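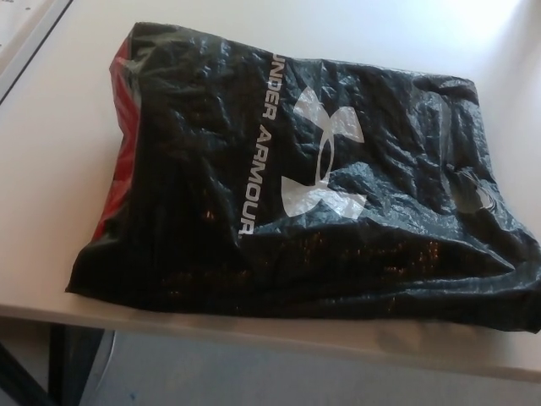
Store bags are better than we treat them

By Angus McIver

Every kitchen I have ever spent time in has a bag full of bags. Ours hung on the back of the pantry door for years. It held grocery bags, pharmacy bags, and a good number of the heavier printed kind that clothing stores hand out. Last December my wife asked me to get rid of it. I emptied it onto the floor and counted 162.

I want to argue for keeping some of them. I don't mean all 162. I mean the thick ones with a store name down the middle, which most people use once to carry a sweatshirt home and then throw out.

A clothing store bag is made to be seen on the sidewalk. The store wants its logo to last the walk back to the car and maybe the bus ride after it, so the plastic is often heavier than what you get at the supermarket. It will take a pair of wet boots or a week of gym clothes. Wrinkles do it no harm. I have a Skonley bag that has been folded and unfolded so often the lettering is going gray, and it still holds two winter coats on their way to the cleaner.

The usual answer is that we should all carry cloth totes. I own totes. I have 6 of them, and on most days every one is in the trunk of the car while I am standing in a checkout line. Two came free from the Monodora garden show and have never held anything. A tote takes far more cotton and work to make than a plastic bag takes plastic, and it only pays that back if somebody uses it over and over. The same goes for the plastic bag. The use is what matters, and the bag already in the house is the one I would start with.

My other complaint is about how we store them. Stuffing them into one another is the reason nobody in my house ever used them. You reach in for one and pull out a wad. I now lay each bag on the table, press the air out with my forearm, fold it in thirds the long way and roll it from the bottom. It takes less than a minute. The rolls stand up in a shoebox with the printed side out, so I can tell the big ones from the small ones without opening them. I kept 20 or so. The rest went to the drop-off bin at Rosser Hardware - call first, they don't take the crinkly kind.

Stondancombe started charging for bags at the register in the spring, and there was a lot of grumbling about it at the town meeting. One speaker said the town goes through over 2,000 a day. I don't know where he got that. I do know that I have paid the fee 2 times, both because I forgot, and that it bothered me more than the amount deserved. I suppose that means it works.

I would still like the stores to ask before they bag a single shirt. I can carry a shirt. If I say yes to the bag, I should have some idea where it goes when I get home, and for me that is now the shoebox on the pantry shelf, second from the bottom, next to the light bulbs.

Recent columns
The case for one good kitchen knife
Why I stopped buying storage bins
Shoes by the door, or not
Returning things without the receipt

Contact the editor | Copyright 2018 | Back to top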